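Chapter 9
Beds, Covers and Everything That Lands on Them

I spent a whole summer of my housekeeping training making beds, and I still think it's the best place to start a course on caring for a home. A bed is big. It's usually the biggest flat thing in the room, and that means two things for us: people notice it first, and people put stuff on it. Coats, mail, clean shirts, yesterday's shirts, the bag they just got home with (I do this every single time I travel, so no judgment from me!).

In Chapter 8 we worked on sheets and pillowcases, the layers you wash every week or so. Now we move up to the top layer. When I taught this unit at the Stadeck evening school in 2021, most of my students had never once read the care label on their bedspread, and a few had to go home and hunt for it. Go look for yours before you read on. I'll wait.

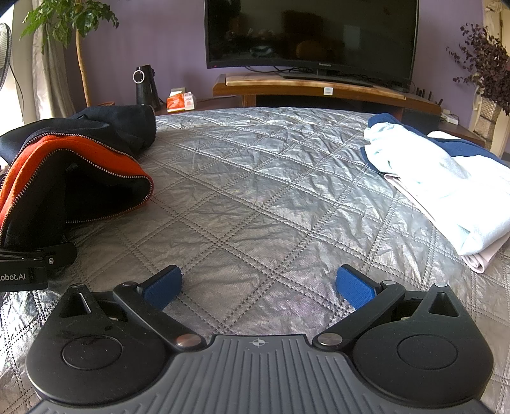
Quilted covers are my favorite to teach with, partly because I own too many of them. The stitching holds the layers together so the filling doesn't slide down to the foot of the bed, and a diamond grid is one of the patterns you'll run into most. Shiny fabrics show every crinkle, and beginners get really upset about that. Please don't reach for a hot iron! Plenty of metallic-looking covers are synthetic, and I ruined one in my first apartment on Pawłowska Street with one careless pass. Shake it, smooth it from the middle out, and learn to like a few wrinkles.

Then there's the bag question. Zippers snag stitching, and one pulled thread can open up a whole seam, so close the zipper before you set a bag down, or better yet find it a chair. Soft bags are the sneaky ones, because they slump and spread and end up taking half the bed. We'll empty one together in Section 9.2, pockets and lining and all.

Before you start Section 9.1, get out your notebook and write down:

What your bed cover is made of, if the label says
When it was last washed (a month is fine, "June" is a perfectly good answer)
Whatever is lying on it right now

Keep that page. You'll need it again in Chapter 12.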